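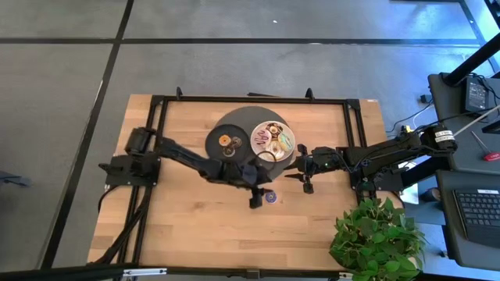
Toy food on two plates, one black and one white.

I said in my last post that I'd write up the full-board week at Endmont, and three of you have since emailed to ask whether it was worth the money. The short answer is that I'm not sure, and I've had a month to think about it. The long answer is going to annoy the people who run guided walking weeks, some of whom read this.

Let me say first that the walking was good. I have no complaint with the hills. The path from the village up to Grosel climbs through chestnut woods for the first hour and then comes out on a long grassy shoulder with the valley on one side and a lot of sky on the other, and if you can do that on a clear morning and come down grumpy then I can't help you. My complaint, if it is one, is with everything wrapped round the walking, and with the words used to sell it.

The brochure called it an "immersive highland journey". It was a walking holiday. There were six days of walking, one of them optional, and a hotel with a boot room. I don't know who reads the word "immersive" and reaches for their wallet, but I wish they'd stop, as it only encourages the writers. There was also a promise of "hidden paths known only to locals". We met four other guided groups on one of these hidden paths, and at the top there was a bench with a plaque on it and a signpost in three languages.

Now the booking. I paid 760 for the week, with a discount for booking early. I am suspicious of early booking discounts and always have been. I looked at the site again ten days before we left, purely out of spite, and there was a last-minute discount which brought it to within a few pounds of the same thing. The woman in front of me at the airport transfer had a loyalty discount. I have yet to meet anybody who paid the full price, and I'm starting to wonder if the full price is there for decoration.

Full board is the part people asked about, so I'll be fair to it. Breakfast was fine. Dinner was better than fine, particularly the bean stew on the second night and a baked cheese thing I'd happily walk up a hill for again. The packed lunch was the trouble. You ticked your choices on a sheet the evening before, and whatever you ticked you got a cheese roll, a boiled egg and an apple. I ticked ham on Monday. I ticked "vegetable wrap" the next day, out of scientific interest. Cheese roll. By the end of the week I had stopped ticking anything and I still got a cheese roll, and I'd grown quite fond of it, but a choice sheet that makes no difference is a strange thing to hand out every evening with a pencil.

There is a bakery in Endmont, two minutes from the hotel, and it opens at half past six. If I went again I would book half board and buy lunch there. That's the most useful sentence in this post, so if you're only skimming you can go now.

Our guide was Ayodele Omoregie and he was very good. I say this as someone who doesn't like being guided and who spent the first morning walking at the back with my own map out, checking him. He noticed, and at the first stop he came and asked to look at my map, said it was an old edition, and showed me where the forestry road had been moved. He was right. I put the map away after that, mostly. What I liked was that he didn't talk all the time. I've been on walks where the guide felt a silence was something going wrong, and you got the life story of every shrub. Ayodele would tell you a thing if you asked and otherwise let you get on with it.

What I didn't like was the pace, and that wasn't his fault. There were too many of us, and a group goes as fast as whoever is retying a lace. The company says its groups are "small". They don't say how small, on the website or in the booking papers, and when I wrote to ask beforehand I got a cheerful reply that answered a different question. Ask, and if they won't give you a number, assume it's one that they'd rather you didn't know.

Wednesday was the big day, up to the Bako hut and over the pass. The hut stands 400 metres above the last of the trees, and the notes had it down as "strenuous", which had caused a good deal of worry over dinner the night before. It wasn't strenuous. It was long, with one steep bit. I think these gradings are written by somebody whose main aim is never to get a letter from a solicitor. The trouble is that when everything is strenuous you stop believing it, and then the day you really should have brought poles, you've left them under the bed. (The following day, graded "moderate", was the one with the loose descent. I had left my poles under the bed.)

At the pass there's a board giving the height as 3272, and below it somebody had scratched a remark in a language I couldn't read. I asked Birutė Rätsep, who was walking with us and seems to speak most things, what it said. She looked at it for a while and said she thought it was a complaint about the price of soup at the hut. Having paid for the soup at the hut, I felt a strong bond with the author.

Birutė has done nine of these weeks, with five different firms, and I spent most of that afternoon arguing with her. Her view is that you pay for not having to think. Somebody else has booked the taxi, rung the hut, looked at the forecast and decided whether to go over the top or round the side. She has a job where she decides things all day, and for a week she wants to be told what time to stand in the car park. I can see that. I still think the deciding is half the fun. Some of my best days out have come from reading the bus timetable wrongly, and there's no chance of that when a minibus is waiting with its engine running.

I'll give her one point, though. On the last day the cloud came down, and on my own I would have stayed in with a book. Because there was a guide and a plan, and because I'd have been embarrassed to cry off, I went. We did the low route along the river to Trunberg in steady drizzle, saw nothing further away than a hedge, and I enjoyed it more than any day but the pass. There's a café by the bridge at Trunberg with a stove, and we all steamed gently in front of it for an hour.

A few bits and pieces for anyone who is going. The boot room is heated but the heating goes off at ten, so get your boots in before dinner. The "spa" is a sauna and a plastic chair. Single rooms at the back are quieter and cost the same, but you have to ask for one. The bus to Trunberg runs all week except Sunday and takes the same road as the hotel's excursion, for a good deal less. The optional day really is optional and the guide does not mind, whatever the others at breakfast imply.

Would I go back? To Endmont, yes, and probably next spring, when I'm told the gentians on the Grosel side are worth the trip. I've been told things about gentians before, so I'll believe that when I'm looking at them. With the company, I doubt it, unless somebody sends me a straight answer about group size. I wrote again last week. So far I've had an automatic message thanking me for my interest in immersive journeys, and a discount code.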